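Plants in Shared Workshops: Project Report

Submitted July 22, 2020

Background

The project looked at whether ordinary houseplants can be kept in workshops and shared technical rooms without getting in anyone's way. Our course at Drolmont asks each pair of students to choose one change to a working space and report on it. We chose plants as both of us had worked in rooms with none, and the first survey we gave out suggested that people would like some.

We visited 2 sites, Enemholm and Verkow. Enemholm is a large open hall used by several groups at once. Verkow is a smaller room with windows along one wall, and it is covered in the second half of the report, which Yvette wrote.

Choice of plant

We wanted a plant that copes with artificial light and irregular watering. We considered spider plants, snake plants and pothos. The spider plant was dropped early on for reasons of width. Snake plants do well in poor light but the ones we could afford were small. Pothos was the cheapest for its size, and cuttings root easily in a glass of water, so a damaged plant can be replaced at no cost. It should be kept away from pets, which did not matter at either site.
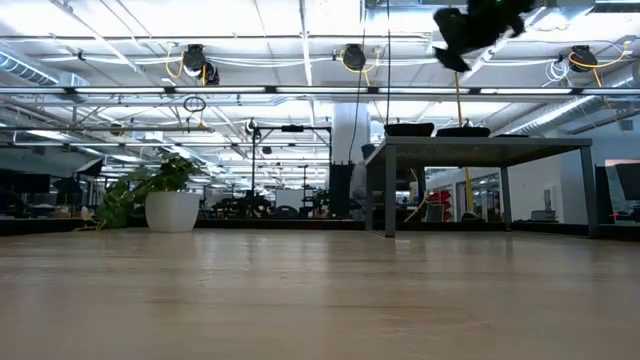 Maeve Sheehan
Student, Workplace Design
Report author, Enemholm section

The pothos at Enemholm is in a white cylindrical pot at the far edge of a wooden tabletop. Its leaves come over one side of the pot and trail towards the table. I had expected to recommend a shelf or a hanging pot, but overhead space in the hall is already spoken for. There are hose reels on the ceiling with yellow loops coming down from them, as well as ductwork and long rows of lights. A hanging plant would also need a ladder for watering.

The tabletop is pale and picks up the light from the ceiling fittings. A plant standing on it is easy to notice, and the green shows up well against the white beams and the darker equipment further back. The grey metal table nearby was my other choice of position. It is a separate piece of furniture and people put things down on it, so I left it out of the plan.

Care

I wrote a short care sheet based on the notes in the Ó Ceallaigh handbook from our first year. It asks for water when the top of the soil is dry, up to 30 minutes for the pot to drain in a sink, and a wipe of the leaves when dust builds up. Trailing stems should be cut back before they reach the work area. A saucer is needed on wood.

Still to do

The second survey goes out in September. It has 5 questions, and the wording of the one on distraction needs to be changed.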